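How to Book a Tribute Act Without Getting Burned

Every tribute act's website says the same thing. Award winning. Europe's number one. The closest you'll ever get to the real thing. I've read enough of these pages to stop believing any of them, and I'd suggest you do the same before you hand over a deposit for your wedding, your club night or your dad's 60th.

What follows is the order I'd do things in. It takes a couple of evenings.

Step 1. Write down what you need before you look at anyone

How long do you want them on stage? Two sets of 45 minutes is the usual offer, but plenty of acts quote a price for one set and let you find out later. Do you want a singer with backing tracks or a full band? The photos on the website will nearly always show the full band. The cheap quote will nearly always be for one person and a laptop.

Set your budget now, too. If it's 1000 all in, then it's 1000 including travel, hotel, sound and lights. Don't tell the act the figure in your first message. Ask for theirs.

Step 2. Check the awards

"Champion" can mean a proper contest with heats and judges, or it can mean a trophy from a weekend at a resort where six people entered. Look up the contest by name. If you can't find a list of past winners anywhere except on the winners' own pages, treat it as decoration. Watch out for "finalist" as well. Some contests put everybody in the final.

The same goes for "as seen on TV." Ask which show and which year. An act that did it will tell you in one line.

Step 3. Watch a whole song, uncut

Showreels are useless. A three-minute reel with eight costumes and a cheering crowd tells you the act knows someone who can edit video. Very often the sound is a studio recording laid over the top, and sometimes the crowd isn't theirs either.

Ask for one full song, filmed live from the audience, with the room sound left on. A phone video is fine. You're listening for pitch in the slow parts and for what happens between songs, when the singer has to talk. A good voice with no patter will lose a room of 200 people by the second number.

If they say they don't have one, move on. Somebody in the audience always films. 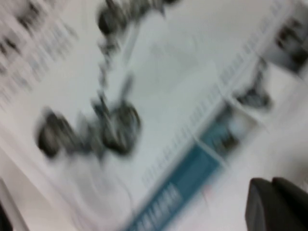

Azevedo
Contributing writer, live music and events

Step 4. Go and see them if you can

Most working acts list their public dates. Drive out to one. Stand at the back by the bar, where the people who didn't come for the music are, and see whether any of them turn around.

July is a good month for this – there are free outdoor shows all over – but remember an act that works well on a big stage with a hired sound crew may be a different thing in your function room.

Step 5. Get the quote in writing and read it

Agencies such as Rondier or Celstead will send you a contract. So should an act you book directly. Check these points:

Start and finish times, and what a late start costs you
Who brings the sound system, and what size of room it's meant for
Number of performers on the night
Travel and lodging, as a fixed sum
Whether they can send a substitute

That last one matters more than people think. I've seen a contract for "a tribute show" that didn't name the singer at all. You could have got anyone who owned the jumpsuit.

An agency fee isn't always a rip-off, but ask what it covers. On one quote I looked at for a hall in Nosteten, the fee was 320 and the agency couldn't tell me a single thing it did for it beyond forwarding emails.

Step 6. Pay the deposit, keep the rest

A quarter up front is reasonable. Half is pushing it. All of it in advance, by bank transfer, to a name that doesn't match the act – no. Pay the balance on the night or within a few days after, and get a receipt each time.

Call the act a week before the date. Confirm the address, the arrival time, where they park and where the power outlets are. If your call isn't returned in two days, start phoning your second choice.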